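Skenow gripper comparison

The Skenow gripper comparison is a bench and simulation test program for two-finger robot grippers, run at the Drellonthorpe automation workshop. It was set up to compare grippers on the same arm, with the same controller and the same list of parts. The two main entries are the Matar, a parallel gripper with rigid fingers, and the Ollel, which has padded fingers and a shorter stroke.

Method
Each gripper is mounted on the same six-axis arm and given 274 parts to pick, one at a time, from a flat tray. A pick counts if the part is lifted, held for 30 seconds and set down without slipping. Failed picks are repeated once and logged separately. Grip force is set before each series and is not changed until the series ends.

Parts range from machined blocks to thin washers. Soft parts were dropped from the list after the first series, when operators could not agree on how much crushing should count as a failure.

Results
Over the first series the Matar completed 161 picks on the first attempt. Most of its failures involved washers lying flat. The Ollel did better on washers but could not open far enough for the widest blocks, and these were scored as failures. Later series used a revised scoring sheet, so the totals are not directly comparable.

Simulation
A simulated version of the test was added to check camera placement before changes were made on the bench. It comprises 1552 runs with the camera mounted at the wrist. Wrist views were compared on how much of the work surface stayed clear with the fingers open, and on whether both fingertips remained in view.

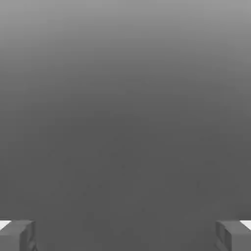
Simulated view with the gripper open, fingertips at the lower corners.

Lighting in the simulation is simpler than on the bench, and glare from polished parts is not modeled. For this reason, simulated runs are kept out of the pick totals.

See also
Parallel gripper
Wrist-mounted camera
Pick and place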